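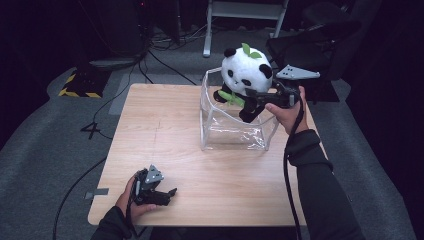
Budget pour deux pinces à main + consommables, on prévoit quoi ?

Forum Wuser > Matériel > Achats et devis
Posté par plira_atelier, dimanche

Bonjour à tous, je fais vite, je dois rendre le tableau lundi matin.

On monte un poste de démonstration à deux mains, tâches de rangement : peluches, petits objets souples, à mettre dans un bac ou à en sortir. Un opérateur, une pince dans chaque main, pas de bras robot pour l'instant (on verra l'an prochain si le budget passe). Enveloppe totale : 2000 euros, hors PC, déjà acheté.

Devis en main :
— Virág, la paire de pinces complètes, câbles compris : cher, ça mange plus de la moitié
— Diva, même principe mais doigts vendus à part, 142 euros la paire de doigts
— patins de rechange : 77 euros le jeu chez Virág, rien de clair chez Diva

Mes questions, en vrac. Combien de jeux de patins pour six mois, à raison de trois après-midi par semaine ? Est-ce qu'il faut une troisième pince en secours ou c'est du luxe ? Et les câbles, vous les comptez dans quelle ligne ? L'an dernier on les avait oubliés et ça a fait toute une histoire avec la compta.

Pour info la table et les bacs on les a. Il me manque surtout des chiffres de gens qui ont vraiment usé ce genre de matériel. Merci d'avance !

grisoufle_38
Salut. On tourne avec le même genre de poste depuis octobre, donc je peux répondre à peu près.

Patins : compte deux jeux par pince pour six mois. Donc quatre jeux, 308 euros chez Virág à ton prix. Avec de la peluche ça s'use peu, par contre ça ramasse les fibres et la poussière, et à force ça glisse. Un coup de chiffon humide en fin de séance et tu gagnes des semaines. Si tu passes au carton ou au plastique rigide, là c'est autre chose, les arêtes marquent vite.

Regarde bien comment le patin est fixé avant de commander. Le genre de montage à vérifier :
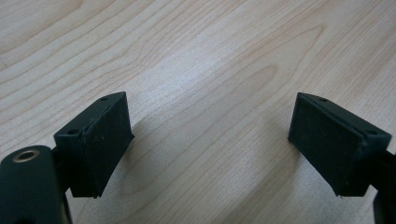 Doigts ouverts au-dessus de la table, deux petits trous de vis sur le dessus de chaque bloc.

Demande au vendeur si le patin se change seul ou s'il faut reprendre le bloc avec. Chez Diva il faut racheter le doigt entier, en tout cas c'était le cas pour nous — 284 euros pour refaire les deux mains d'un coup, ça pique. Du coup le devis Diva a l'air moins cher et au bout d'un an il l'est plus du tout.

Troisième pince : non. Garde plutôt l'argent pour un jeu de doigts montés d'avance et un câble de rechange. En cas de panne tu échanges en dix minutes et tu repars. Nous la seule vraie panne c'était un connecteur, la mécanique a rien eu.

Câbles : ligne à part, « connectique et fixation ». Mets-y aussi les gaines, le scotch de sol et les attaches. Deux pinces filaires plus l'alim plus le reste, ça fait vite des noeuds par terre sous la table et derrière les chaises. Prends plus long que ce que tu mesures, l'opérateur bouge les bras, il faut du mou. Mais pas trois mètres de trop non plus.

Dernier truc, les plaquettes de repérage sur le dessus des pinces : demande si elles sont comprises et si on peut les racheter à l'unité. On en a plié une en la posant à l'envers, quinze jours d'attente.

tournevis_plat
Prend Virág et basta. Diva SAV injoignable le vendredi.

moulin.a.vis
Pas tout à fait d'accord avec la réponse plus haut sur la troisième pince. Si ton poste sert pour des démos avec du public, une pince en moins = démo annulée, tu travailles pas à une main sur un bac. Si c'est que de l'interne, oui, laisse tomber.

Pour le reste, pense aux frais de port. Et demande un devis avec les patins DÈS la commande de départ, souvent ils font un geste, après c'est plein tarif. Garde aussi une petite réserve non affectée, 10 % chez nous, la compta accepte si c'est écrit « aléas » dans le tableau.

Ah et les bacs. Tu dis que tu les as, mais prévois-en deux ou trois de plus, les transparents à paroi fine se déforment quand on appuie dessus avec la pince. C'est trois fois rien mais autant le mettre tout de suite.

plira_atelier
Super merci, j'ai de quoi remplir. Je pars sur Virág, quatre jeux de patins, un câble en plus, pas de troisième pince (interne uniquement). J'ai envoyé un mail pour les plaquettes, je reposte quand j'ai le prix.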